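Week 6 notes: Queues, and why yours is the slow one

Reading for this week: the Skaneter chapter in the packet, up to the part where it becomes all algebra. You may stop there. Most people do.

Notes are posted at 4 p.m. the afternoon before lecture. Posting them is a courtesy and does not count as attendance.
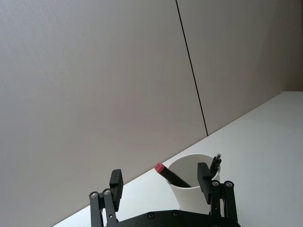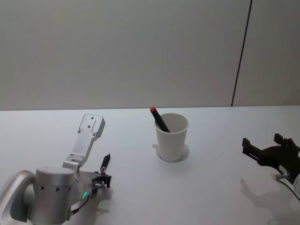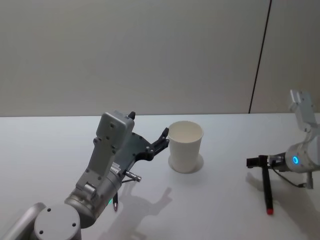
Glenys Pugh wrote after last week's notes to object that in her experience the other line at the grocery store really is faster, every time, and that no amount of arithmetic was going to talk her out of it. She is right, or mostly right, and this week is largely an attempt to explain why.

1. The other line

Suppose a store has three open registers, and you pick one. Suppose too that the clerks are equally quick and the shoppers equally annoying. The chance that yours is the fastest of the three is one in three. Two times out of three, some other line beats you. Add more registers and your odds get worse. You have done nothing wrong. You just stood in one place, and luck had several other places to be.

On top of this comes memory. A line that moves well leaves nothing to remember. A line held up by a man paying for one lime with a check will stay with you into old age.

2. What a queue is made of

Arrivals: how often people show up.
Service: how long each one takes.
Servers: how many clerks, tellers, windows or bathroom stalls.
Discipline: who goes next. First come, first served is the usual one. Hospitals go by urgency. Bars go by elbows.

Write these four down before you try any problem on the sheet. Half the wrong answers last year came from people who had solved a perfectly good problem that wasn't the one asked.

3. Busy is worse than you think

Take one clerk who could handle 10 people an hour. If 5 an hour turn up, the clerk is busy half the time and the wait is short. If 9 an hour turn up, the clerk is busy nine-tenths of the time, and you would guess the wait is a bit less than double.

It is nine times as long. With random arrivals and random service times, the average wait before being served goes from 6 minutes to 54. Check this yourself with the formula on the sheet. The trouble is that idle minutes can't be saved up. A clerk who has nothing to do at 10:15 can't lend that time to the crowd at 10:40.

At 10 an hour, matched exactly, the average line grows without limit. Managers call this full efficiency and put it on a slide.

4. One line or several

Pool everybody into a single line that feeds all the windows and the average wait drops, compared with separate lines that people choose blindly and can't leave. The reason is simple enough - no window sits idle while somebody waits. It is also fairer, as nobody who came after you gets to a window before you do. People still dislike the look of it, because one long line is more frightening than four short ones. I have watched a grown adult walk out of the Zimstead post office at the sight of a line that would have cleared in minutes. I took his spot.

5. The Atinga simulation

Eluned Meredith ran the pooled version for us with 1000 customers and 2 windows, and then the separate-line version with another 1000. In the first run, 271 people had to wait at all. Before you quote that number in your homework, remember that it comes from one run, and a second run will give you a different one. Problem 4 asks you to say how different. "Somewhat" is not an answer, though I admire whoever tried it in December.

6. Things to try before lecture

Stand in a real line and write down the time when each person starts being served. Do it discreetly. A student once did this at a bank and had a longer afternoon than planned.

Work problems 1 through 4. Problem 5 is optional and unpleasant.

Find one queue that doesn't look like a queue: phone calls on hold, planes waiting to land, the laundry on your chair. State its discipline. For the laundry it is usually last in, first out, and there are shirts at the bottom that have not been served since high school.

Next week: people who give up and leave the line. The Skostine handout covers this. Bring it with you, as I will not have spare copies.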